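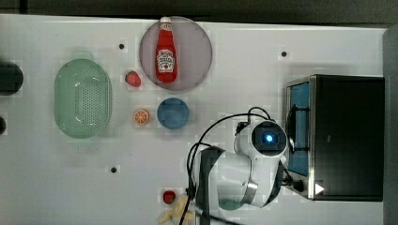 Ketchup bottle on the round plate, colander to the left.

Oradwood Residents' Board > Shared Facilities > Condiments and open goods in the common kitchen

Posted by Flitov_Desk
Members are asked to comment on the draft rule for condiments and other open goods kept in the common kitchen. The draft reads as follows: "Any opened bottle, jar or carton left in the common refrigerator shall carry a unit number and the month of opening. Unlabeled goods may be discarded on Saturday at the regular cleaning." The comment period closes at the end of January. Replies should address the wording of the rule and should be kept to the subject.

Posted by unit_83
I support the draft with one change. The month of opening is of little use to anyone when the product itself keeps for a long time. A unit number should be enough for mustard, ketchup, vinegar and soy sauce. The month should be required for dairy, cooked food and anything with mayonnaise in it.

Posted by northstair
I must disagree with unit_83. Two classes of goods will require a list, and the list will be argued over every winter. The rule in force at the Arai building is a single sentence, and it covers everything on the shelf. Residents there write the month on a strip of tape and the matter is closed.

Posted by unit_83
The Arai building has one refrigerator for a much smaller number of households. I do not believe the comparison is a fair one. I would also note that the tape comes off in the door shelf, where most of the bottles are kept.

Posted by Luta_East

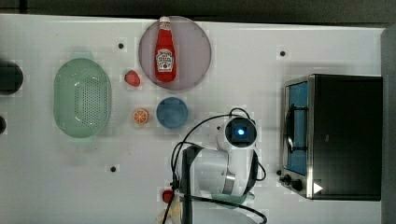 The draft does not address goods that residents are willing to share, and I ask that it do so before it is adopted. Under the present wording, a bottle bought for general use would be treated in the same way as one that had been abandoned. Ketchup is the usual case. A bottle with a white keystone-style label like this one looks the same as every other bottle of its kind, and a neighbor cannot tell from the label whether it is offered to all or kept by one household. I propose the following addition: "Goods marked SHARED may be used by any resident and shall be replaced by the person who finishes them."

Posted by northstair
The addition is acceptable to me up to the word "replaced." That part cannot be enforced. Few people will admit to having finished a bottle, and some will leave a spoonful at the bottom to avoid the duty. I suggest that shared goods be bought from the kitchen fund, which currently stands at 500.

Posted by quietfloor
I object to the use of the fund for this purpose. The fund was set up for repairs. Last year 184 was spent on the hinge and seal of the refrigerator door, and the stove will need attention before long. Residents who do not use the common kitchen also pay into the fund and should not be asked to buy sauce.

Posted by Luta_East
I accept the point made by quietfloor. I withdraw nothing from my proposal, but I would not wish it to be paid for out of the repair money. Voluntary sharing should remain voluntary.

Posted by unit_83
May I ask whether "discarded" includes the container? Several glass jars were thrown out in the fall, and their owners would have liked them back.

Posted by Flitov_Desk
In reply to unit_83: contents and container are both included under the draft. A resident who wishes to keep a jar should label it. The kitchen is open 365 days a year and tape will be supplied in the drawer beside the sink.
The revised wording will include the SHARED mark without the replacement clause. The question of one class of goods or two remains open, and comments on that point are still welcome.

Posted by northstair
One class, for the reasons given.

Posted by quietfloor
Two classes. Vinegar does not need a month on it.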